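普拉坦出版社推出《河口账本：一座港口怎样改变三国边境》中文版

一部关于边境贸易、港口投资与小国外交的非虚构作品，本季由普拉坦出版社（Prutham）引进出版

普拉坦出版社宣布，国际时政类图书《河口账本：一座港口怎样改变三国边境》中文版将于九月上市，纸质书与电子书同步发行，有声版预定十二月上线。该书原版由纳恩维尔出版社（Narnville）出版，中文版为完整译本，保留原书全部注释、地图说明和参考书目，并增补一篇为中文读者撰写的长序。

全书以一座内河与外海交汇处的中型港口为中心，写它从渔业码头变成区域转运枢纽的过程，也写港口背后三个相邻国家之间的谈判、摩擦和妥协。书中涉及的时间跨度为三十余年，叙述从一份没有签成的过境协定开始，到新航道通航后的第二个雨季结束。

近年来，讨论大国关系的图书数量很多，读者对主要国家的政策文件、领导人讲话和军事力量对比已经比较熟悉。《河口账本》选择的是另一个位置：大国的资金和规则到达一个小地方之后，当地的关税员、货代、船主、农户和市政官员各自怎样应对。书中很少出现首脑会晤的场面，较多篇幅留给了海关仓库里的等候、跨境卡车的排队次序、翻译过三遍仍有歧义的合同条款，以及地方议会关于一条引道由谁出钱的争论。

内容结构

全书共13章，分为四个部分。

第一部分“渡口”介绍港口所在地区的历史与地理。这一带的河道每隔若干年会向南移动，边界线却是按照旧河道划定的，由此留下多处两国都认为属于自己的滩地。作者查阅了三种语言的测绘档案，对照不同年代的图幅，说明这些滩地如何在无人关注的年代里由两岸农户轮流耕种，又如何在港口扩建消息传出后成为外交照会里的内容。

第二部分“贷款”讲述港口扩建的融资过程。书中逐条梳理公开的贷款文件和审计报告，解释宽限期、担保方式、汇率条款和争端解决地的选择对借款方意味着什么。该部分没有把结论归结为“陷阱”或“双赢”一类的说法，作者认为两种说法都忽略了借款国财政部门内部的分歧，也忽略了合同签署后历次修订的作用。

第三部分“规则”写三国围绕过境运输标准的谈判。轴重限制、冷链检疫、电子封志的技术规格，这些通常只在附件里出现的内容，在书中占了四章。作者的看法是，边境地区的实际秩序主要由这类附件决定，谁能派出熟悉附件的谈判人员，谁就能在正文上少作让步。

第四部分“潮位”回到港口本身，记录通航之后的日常：泊位费怎样调整，老渔港的摊位迁往何处，外来工人与本地居民如何分配有限的住房，一份地方报纸怎样在广告主变成港务公司之后继续报道港务公司。

采访与资料

作者为本书进行了长期的实地采访，累计整理访谈记录2118页，受访者来自三国的政府部门、航运企业、工会和沿河村镇。应部分受访者要求，书中对其姓名和职务作了处理，处理方式在书末的资料说明中逐一列出。书中引用的统计数字均注明来源和年份，三国口径不一致之处并列给出，不作折算。

书中附有地图和图表共37幅，包括历次河道变迁示意、主要公路和铁路的走向、港口扩建前后的泊位布局，以及贷款偿付进度。中文版对全部图注重新翻译和排版，地名首次出现时附原文，书末另设译名对照表。

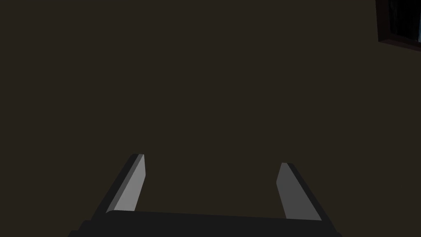 读完试读本的斯特克利（Stöckli）表示，自己原本以为会读到又一本谈大国竞争的书，翻到第三部分才发现最想反复看的是关于检疫条款的那一章。斯特克利还提到，书里对三方立场的交代篇幅大体相当，读者可以自己判断哪一方的理由更站得住；略有遗憾的是第二部分术语密集，初读时需要不断翻查书末的词汇表。

针对试读阶段收到的同类意见，中文版编辑部在第二部分各章开头加入了简短的术语提示，并将原书的尾注中与融资条款直接相关的内容改为页下注，其余注释仍置于书末。正文未作删改。

关于中文版序言

中文版序言篇幅近两万字，内容分为两块。前一块交代原版出版之后该地区的新变化，包括过境协定的续签谈判、其中一国政府更替后对港口特许经营期限的重新审议，以及上游水库调度对航道水深的影响。后一块回应原版出版后收到的批评。有评论认为书中对借款国官员的描写过于宽容，也有评论认为作者对贷款方国内的决策过程着墨太少。序言承认后一项批评成立，并说明了材料获取方面的限制。

翻译与审校

中文版翻译历时十四个月。由于原书大量引用三种语言的文件，译者在条件允许时均依据文件原文译出，未从英文转译；无法取得原文的，在注释中说明。涉及国际法和海商法的章节由专业人员审读，测绘与水文部分另行核对了术语。

书中部分地名在不同国家有不同写法，译本采用联合国地名文件中的通行写法，有争议的滩地名称则以两种写法并列，不表示任何立场。

适合的读者

本书面向关注国际关系、区域经济和边境社会的一般读者，不要求具备专业背景。高等院校国际政治、公共管理、物流与港航等专业也可将其用作课外读物。出版社为教师准备了配套阅读资料，内容包括各章讨论提纲、文件节选和延伸书目，可在图书上市后通过出版社网站的教师专区申请。

首印与发行

中文版首印4000册，平装，双封面设计，内文采用轻型纸。图书将通过各地书店和主要网络书店销售，高校与公共图书馆可经馆配渠道订购。电子书版本支持注释跳转和地图放大，购买纸质书的读者不另附电子版。有声版将完整收录正文与中文版序言，图表部分以随附文档形式提供。

上市当月，普拉坦出版社将举办两场线上读书活动，均于晚上七点半开始。第一场围绕港口融资与合同修订，第二场围绕边境地区的日常贸易与人口流动。活动免费，需提前在出版社网站登记。活动录音将在结束后一周内公开。

所属书系

《河口账本》是“普列克斯卡书系”（Plekska）的第三种。该书系收录以具体地点为切入口的国际时政和当代史作品，每种只写一个城市、一条线路或一处边界。此前出版的两种分别写一条停运后又恢复的跨国铁路，以及一座在两套行政体系之间转手的高原小城。书系第四种已进入翻译阶段，内容为北方沿海一处捕鱼区的配额谈判，预计明年春季出版。

关于普拉坦出版社

普拉坦出版社主要出版国际时政、当代史和社会调查类图书，同时经营一份面向图书馆和研究机构的书目通讯。出版社接受媒体和书评人的样书申请，申请时请注明所属机构、拟刊发的栏目和所需格式。样书数量有限，按申请先后寄送。

关于纳恩维尔出版社

纳恩维尔出版社为原版出版方，出版范围包括政治、经济和地区研究。《河口账本》的中文简体字版权由其授予普拉坦出版社，繁体字版权另行处理，相关询问请直接与原版出版方的版权部门联系。

媒体联络

采访安排、书摘转载和封面图片使用，请与普拉坦出版社宣传部联系。书摘转载以单章为限，字数不超过五千字，需在文首注明书名、出版社和译本信息。中文版序言可提供全文转载，须提前取得书面许可。书中地图的版权归原绘制方所有，不在转载范围之内。

图书基本信息

书名：《河口账本：一座港口怎样改变三国边境》
书系：普列克斯卡书系第三种
出版：普拉坦出版社
原版：纳恩维尔出版社
装帧：平装
章数：13章，另有中文版序言、资料说明、译名对照表、词汇表、参考书目
图表：37幅
上市时间：九月
有声版：十二月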